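List: shopfloor-talk
Date: 7 February 2019
Subject: Re: Re: can we stop saying "five years away"

On the list earlier, someone from the Leddale end wrote:

> I came back from the open house at Stastton more convinced than
> I have been in a long time. They had an arm taking parts out of a
> bin, no fixture, no tray, parts lying any old way, and it just got on
> with it. If it can do that it can empty a dishwasher. If it can
> empty a dishwasher it can do most of what our second shift does.
> I think those of us who keep saying "five years away" are going to
> look silly. My question to the list is whether anybody is budgeting
> for this yet, and if not, why not.

I'll answer the last question first. No, we aren't budgeting for it, and I would vote against it if it came up.

I should say where I'm coming from. We run 12 people on kitting and packing at Lopes. Most of that is taking odd-shaped things out of one container and putting them in another one, the right way up, with the right number of everything. Nobody upstairs thinks of it as skilled. It's the kind of job that gets put on a slide with the words "ready for automation" under it, and I've been looking at that slide for 12 years.

I don't doubt what you saw. Picking from a bin works a lot better than it used to, and I'd be a fool to pretend otherwise. My trouble is with the two "ifs" in your post. You went from a bin to a dishwasher in one sentence and from a dishwasher to a second shift in the next. Each of those is a bigger jump than the one from nothing to the bin.

Think about what the bin gives the machine for free. The walls are where they were yesterday. The light doesn't change much. The arm is bolted down, the parts are rigid, and the list of parts is short and known in advance. Parts that cross over each other are the hard bit, and I grant that it's a real problem. You grab one and you may be dragging two. But it's one problem, and everything else has been arranged so that it can be worked on alone.

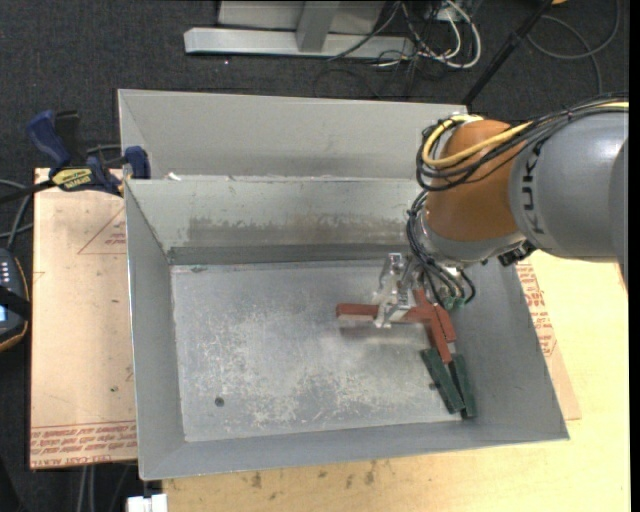 Now take the dishwasher. Half of what's in it is wet. There's a plastic lid that flipped over and filled up with water, so it has to be tipped before you move it or you soak the clean things underneath. There's a glass with a chip in it that you'd want to throw out. The rack sticks. The cupboard it all goes into was arranged by whoever lives there, and rearranged by whoever unloaded it last. None of that is about gripping. A better gripper won't help you with the lid.

Same story on our floor. I kept a tally for one week, on paper, of every time somebody on my line did something that wasn't in the work instruction. I stopped when I'd filled the sheet, at 50. A bag that had split at the seam. Two parts stuck together with packing grease. A box from the supplier with last year's label on it and this year's parts inside. A cable tie that somebody had pulled so tight it had marked the housing. In each case the person looked at it, did something sensible in a few seconds, and went on. Most of them couldn't remember doing it when I asked at the end of the shift.

Whoever sells you the cell will call those exceptions. On my line they are the job. The part in between, where you move your hand from here to there, is what I'd happily give away, and it isn't what I'm paying for.

Some of you will remember that we did try it. We had the Vokasine cell for six weeks, on one product, order line 2943, chosen because it was the dullest thing we make. It picked well. I'll say that for it. It picked well from a bin we had filled the way it liked, with parts we had already looked over for burrs and tape. So we had one person filling the bin and looking the parts over, and another one standing near the stop button who cleared it when it sulked. Before the trial, that product was done by one person, who also did two others. The report we got back said the pick rate was good, and it was. There was no line in the report for the two people.

To be fair to the other side, here is what would change my mind:

1. A run of 6 full shifts, on a product I choose, with nobody from the supplier in the building.

2. Parts tipped in as they come off the truck. No pre-sorting, no swapping out the ugly ones.

3. Every touch by a person written down, including the ones that "don't count". I want to see the person-minutes next to the pick rate, on the same page.

4. A change of product in the middle of a shift, done by one of my people, from the instructions.

I don't think that's an unreasonable list. It's less than I'd ask of a new hire. I've put it to three suppliers now. One said it was very interesting feedback, one sent me a video, and the third hasn't written back.

On the house chores side I have even less to go on, so take this as one person's grumbling. I own a robot vacuum. I pick up the floor before I run it. I pull it out from under the radiator afterwards. It does a decent job of the middle of the room. I like it well enough and would buy it again, but I have never once thought of it as having cleaned the house, and the middle of the room was never the part that took me the time.

So to your point about looking silly: maybe. I've been wrong before, I said the label scanners would never pay for themselves and they did inside a year. But the scanners did one small thing and didn't need anybody to tidy up for them first. That's the test I'd use. When you go back to Stastton, don't watch the arm. Ask who filled the bin, and how long the thing ran before the doors opened and after they shut. Ask what happens when it comes up holding two parts, and whether it knows.

If you get answers, please post them, and post the dull ones too. I would much sooner argue about those than about another five years.

(Can we also trim the quoting on this thread? The last digest was mostly angle brackets.)

--
Line lead, kitting and packing
Lopes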